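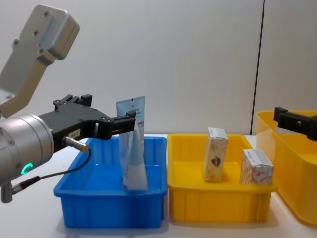
Vorura Parts Storage: Frequently Asked Questions

Which bin size should I order?
Measure the longest item you plan to store and add 2 inches. Bins are sold by inside length. Color has no bearing on size or load rating, so a blue plastic bin can hold tubes and a yellow one small cardboard boxes, if that suits your labeling system.

Can tall packages be stored upright?
Yes, provided the bin wall reaches at least half the height of the package. Otherwise lay them flat.

Do bins of different sizes stack?
Only with the Huruler adapter rail, sold separately. Maximum stack height is seven bins.

How should bins be cleaned?
Use warm water and mild dish soap. Solvents cloud the plastic and void the warranty. Let bins dry fully before relabeling.

What is the return period?
Unused bins may be returned within 14 days of delivery. Cut rails and printed labels are not returnable.

Who handles bulk orders?
Contact Hawi Negash in the sales office. Include the shipping address and the part numbers.

Page last revised August 30, 2023.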